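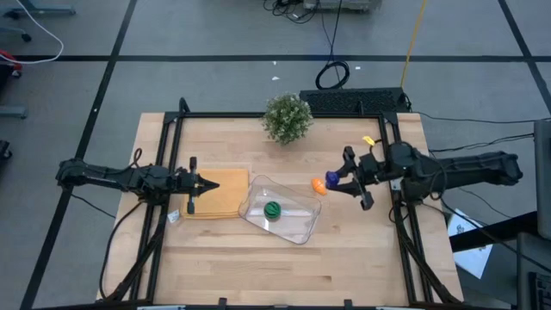
Home | Syllabus | Handouts | Readings | Contact

Handout 4: Why towns move their markets

OK, so last time I promised we'd get to Trindomden, and here we go. If you missed February's class on toll roads, skim those notes first, or the bridge business is going to sound very odd.

Trindomden had a weekly market in front of the church for as long as anyone wrote things down. Then the bridge at Skakgate opened, and within a generation the whole thing had slid down the hill to the river. I love this case! Usually you get a charter and a big official fuss. With this one all we have is the stall rent book, which lists 261 pitches in the upper square at its fullest and hardly any by the end.

Things to look for when you read the rent book extracts:

- Who leaves first. (Mostly butchers. Think about water, and about where you'd want the mess to go.)
- Who hangs on. The cloth sellers stay put for years, and I have a theory, but I want yours first.
- What the rents do. The upper square gets cheaper and still doesn't fill up, which bothered me for ages.

The town held some 3,000 people at this point, so a lost pitch was somebody's cousin and everybody knew it. Keep that in mind when you hit the angry letters. They're very angry and the spelling is wild.

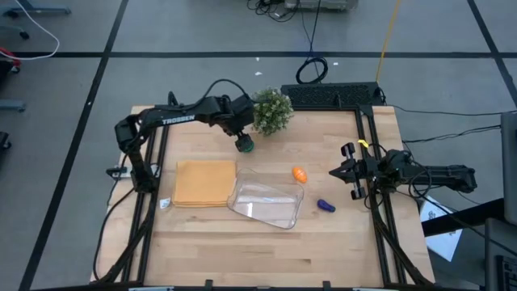 Hyun-seo Ki wrote in the margin of my draft that I was making the bridge do too much work, and that the upper square was already losing grain dealers to Clollthorpe before a single cart crossed at Skakgate. Fair point, and it changes the timeline. Go back to the first few pages of the extracts and check the grain entries for yourselves. I think the bridge still matters most for the meat and fish people, but I've gotten less sure about everybody else.

For next time, read the Kushnir chapter (just the first half, the second half is all drainage) and write me 2 pages on one trade of your choice. Pick a trade that moved or one that didn't, either is fine. I-seul Geum has the spare copies of the map if yours came out smudged. Please don't all do butchers.

Last updated: February

Print this page | E-mail this page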